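4.2 Matching household routines

Prior work on shared housing has ranked candidate pairs mainly by budget and location. We instead tested whether stated routines predict lease renewal. Listings came from two rental sites, Pavus and Olvera, and were limited to rooms with a lease of 6 months or longer. After duplicates were removed, 400 tenant pairs remained. Each tenant had filled out the same form on sleep hours, cooking, guests, laundry, and cleaning, with 8 items scored from low to high.

Pair distance was computed as the sum of absolute differences across items. Missing answers were replaced by the site median – a choice that favors Pavus, where fewer items were skipped. Pairs with more than 3 missing items were dropped before the sample was drawn. Renewal was coded from the listing record and checked by the second author against the Orgate lease file (Ayala and Imai, in preparation).

Guest policy and cleaning carried most of the weight in the fitted model. Sleep hours had little effect once room layout was included. The laundry item was weak on both sites, and its wording may be at fault: tenants read "shared laundry" as either shared machines or shared loads.

Figure 3. Gray button-up shirt with a flapped chest pocket. 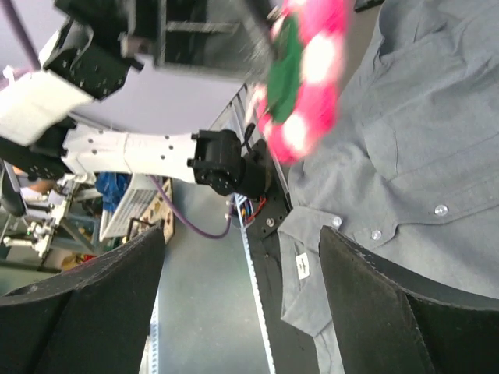
4.3 Limits of the sample

Both sites serve large cities, and neither records tenants who leave before the lease ends. Renewal is therefore overstated for short stays. The Nirnau listings, which include exit dates, were not available when the model was fitted.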